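November, 7:40 am

Fitness notes before the Laltar match. Mokoena trained fully, no reaction in the hamstring, so he's availible. Nogueira still out, calf. Mirela wants him on the bike 2 more sessions before he runs.

GPS vests: number 4 dropped signal again in the small-sided game. Swapped battery, same thing. Sprint total for Daniyal reads 835 m, don't trust it. 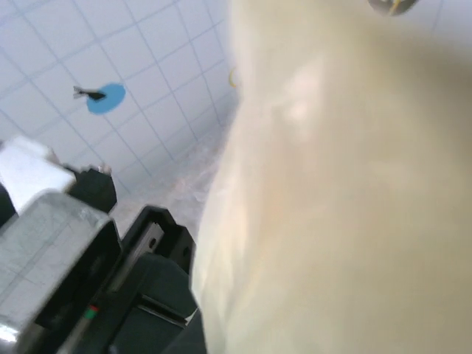

Kirsty to re-export from the raw file and check against Tarcísio's, he did the same drills. If they're way off, bin the lot and re-test after the match. Set pieces at 4, keepers seperate.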